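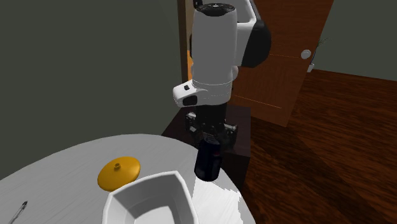 仿真抓取课程项目：罐子靠近桌边时抓取失败率偏高，求思路

楼主 grip_2738
学校机器人社的课程项目，任务是桌面取罐，仿真里做，课程结束前要交评测表。控制器是位置控制加关节阻尼，末端先到预抓取点，再竖直下降，然后闭合。
罐子在桌子中部时基本没问题，靠近圆桌边缘就不行。同一个策略跑49个随机初始位姿，失败12个，失败的全在靠边一圈。日志里的典型情况是手指还没闭合到位，罐体已经歪了，接触力一大就滑出去。
已经试过的：
1. 降低下降速度，有改善，不明显。
2. 摩擦系数调高，成功率上去了，但助教说评测时会换回默认值。
3. 闭合前多停8个仿真步，没有变化。
想问是抓取点的问题还是接触参数的问题。

2楼 潮汐锁定
先把碰撞体可视化打开。罐子渲染的是圆柱，碰撞网格未必是。我们组用 Grultton 物体包的时候，罐底的凸分解是碎的，放到桌面上自己就会倾斜，跟夹爪没有关系。
另外圆桌的碰撞体你确认过吗？有的场景里桌面边缘是用多边形近似的，半径比渲染小一点，靠边的物体有一部分底面是悬空的。

3楼 lowpass
不太同意楼上。截图里手指已经张开在罐子上半部两侧，罐子是斜的。抓得这么高，闭合时只要两指不同时接触，先碰到的一侧就会产生倾覆力矩。位置控制下两指各走各的，这种情况很常见。建议先把抓取高度降到质心附近再谈网格。

4楼 grip_2738（楼主）
回2楼：桌面碰撞体没看过，今晚看。
回3楼：抓取高度是故意取高的。取低的话，左边的碗和橙黄色盖子会进入碰撞检测范围，规划器经常直接返回无解。

5楼 lowpass
那是接近方向的问题。竖直下降不需要绕开整只碗，把夹爪绕竖直轴转一个角度，让两指连线避开碗那一侧就行。你现在的偏航角是固定的吗？

6楼 grip_2738（楼主）
固定的。课程给的 Maluleke 基线代码里写死了，我没有动。

7楼 潮汐锁定
写死偏航角等于放弃一个自由度。不过3楼的判断我还是保留意见。倾覆力矩解释不了为什么中部没事：中部抓的是同样的高度，两指同样不同步。变量只有位置，先查支撑面。

8楼 Stendport分队_调参
补充一个可能：靠边的位置离基座远近不一样，手臂构型也不一样，末端跟踪误差会变大。中部误差小，两指虽然不同步，差值还在容许范围内；靠边误差大，就超了。这样3楼和7楼说的可以同时成立。把预抓取点的指令位姿和实际位姿之差按桌面位置画张图就清楚了。

9楼 半步距
同意画图。再提醒一句，不要用摩擦系数去凑成功率。去年 Zorkov 杯我们就这么干的，换到评测参数以后整组掉分，报告也没法写。

10楼 grip_2738（楼主）
更新。
碰撞体看了。罐子是单个圆柱，没问题。桌面是多边形近似，靠边位置确实有悬空，但不是每个失败样本都落在悬空区，只能解释一部分。
误差图也画了，靠门一侧的末端偏差明显比另一侧大，方向基本一致，是偏向桌子外侧。
目前的改法：偏航角放开，按碗和盖子的位置采样；抓取高度下调；下降前加一次末端误差补偿。重跑同一组初始位姿，结果出来再贴。

11楼 lowpass
三项一起改，出了结果也分不清是谁的贡献。至少做一组只改高度的对照。

12楼 潮汐锁定
+1。悬空区的样本单独列一行，别混在总成功率里。那部分属于场景缺陷，可以在报告里说明，也可以找助教换桌面碰撞体。

13楼 grip_2738（楼主）
收到。对照组今晚挂着跑，初始位姿的随机种子不变，四组配置分开存日志。桌面碰撞体的问题已经发给助教，还没回。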